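02/04/2022

Markers + pen cup, bench by the window. Continuing from the March pages.

Started late, the room was still set up for somebody else's meeting and I had to put the chairs back. Bench wiped down twice. The grey speckle hides crumbs beautifully, you only find them with your forearm.

Job for today: settle which markers go in the kits and which cup they live in. Have been putting it off. The Vidach order has to go in and I can't keep writing "markers, assorted" on the form, they rang last time to ask what it meant and I didn't really know either.

Markers first.

Tested on three papers: the cheap white copy paper, the cream card left over from the Livitz job, and the brown kraft we use for tags. One line, one scribble block, one word each colour. Sheets are in the blue folder, back pocket, labelled on the reverse.

Lime green - fine on white, good on cream, nearly gone on kraft. Nice for underlining. Don't letter with it.
Purple - best of the lot. Reads on all three. Bleeds through the copy paper if you stop at the end of a stroke, so put a scrap sheet behind.
Magenta - strong. Goes a bit brick coloured on kraft, I like it, others may not. Feathered slightly on the cream card. Check again on a different sheet, may have been my thumb.
Yellow - useless for words on anything. Keep for filling in shapes. Everyone will want it anyway.

So 4 colours to a kit as planned. Did think about swapping yellow for a darker blue but that means a second supplier and another lot of freight. Leaving it.

Caps. Spent longer on these than I meant to. They click on properly if you push straight, but if you push at an angle they sit crooked and feel done when they're not. Lost one purple that way in March, dried right out over the long weekend. Put a line on the kit card: push till it clicks. Also cap end DOWN in the cup, please, everybody. I know it looks nicer with the caps up.

Cups next.

Had the old ceramic one, the clear plastic one from Gentile, and the pink mesh. Ceramic is out, too heavy to post and the one we've got has a chip in the rim anyway. Clear plastic scratches if you look at it, and it went over twice when I bumped the bench with my hip. Pink mesh stayed put on the same bump. Not very scientific, same hip though.

Mesh good points: light, you can see what's in it without picking it up, dust falls through, rim is solid so nothing catches on your sleeve. Bad points: dust falls through onto the bench. Fine nibs could poke into the holes if somebody drops a pen in uncapped. Tried it with a fineliner and yes it does catch. Not a problem with these caps on.

Colour: pink is what the sample came in. Asked for grey as well, no answer yet. If they only do pink I don't mind, easy to find on a bench full of grey and black stuff.

Packing away order. Tried a few goes and wrote down what felt least fiddly:
- cup in the middle of the bench, well back from the front
- markers laid out either side, caps all toward you
- outside ones in first, then the inside ones
- don't grab all of them in a fist, they fan out and one always goes over the rim

Laying them out with the caps toward you sounds fussy but it saves turning them round in your hand. With caps every which way I ended up with at least one upside down nearly every go. They roll too, on this bench, toward the window. Only a bit. Must get the spirit level onto that leg.

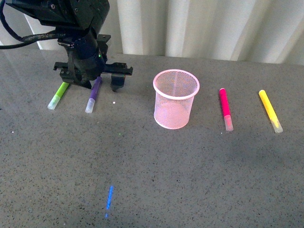

Layout before packing away. Lime and purple left of the cup, magenta and yellow right, caps to the front.

Left pair were a bit too close together I think, hard to get fingers round one without nudging its neighbour. Leave a wider gap next time. Right pair spacing felt better.

Storage: shelf 2, left side, in the flat tray. Not the drawer, the drawer eats caps.

Numbers for the order, so I stop redoing them on envelopes:
400 markers, 4 colours evenly split, that's 100 kits
Cups the same again if the price holds
Quote came to 535 all up before freight. Karnard were dearer and wanted a bigger minimun, so no.

To do
- chase the grey cup question
- redo magenta on clean cream card
- kit card wording, keep it short, cap line in bold
- ask if the boxes we've already got will take the cup upright, otherwise it goes on its side with the markers inside and tissue round it
- level that bench leg
- more copy paper, I used the end of it on scribbles, sorry

Leaving one purple uncapped on the sill overnight to see how long it lasts. DON'T put the lid back on, it's meant to be like that. Will check frist thing and write it up on the next page.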